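Fancy giving me a hand with the hall study? (Litton, starting August)

Hello! I'm Rosimeire Aguiar and I'm looking for people who live in or near Litton to help me with a small study on how families keep their hallways tidy (or don't, in my case). I've been nosing into other people's front halls for 7 years now and I still love it.

You'd keep a short diary for 11 days, jotting down what gets dropped by the door and who ends up moving it. Then I'd pop round for a chat and a cup of tea. You get £88 for your trouble, paid at the end. Renters, owners, big families, people on their own, all very welcome, and mess is a plus!

A wooden surface close up, then two wood-look floors with shoes about:

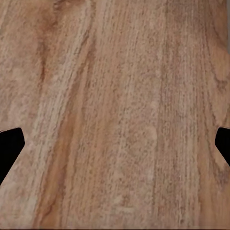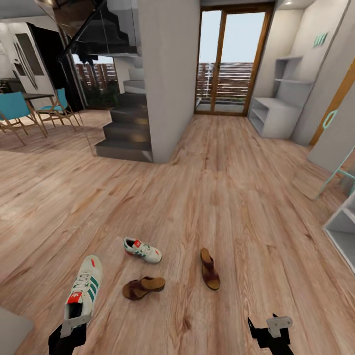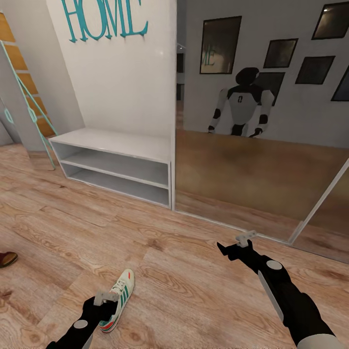 You do need to be over 18 and happy to write a few lines each evening. Spelling doesn't matter one bit. If you've got a dog, do say so, as I'd like a few dog homes in the mix.

To join in, drop a note through the door at Vieira, 200 Trerport Road, with your name and the best time to ring you.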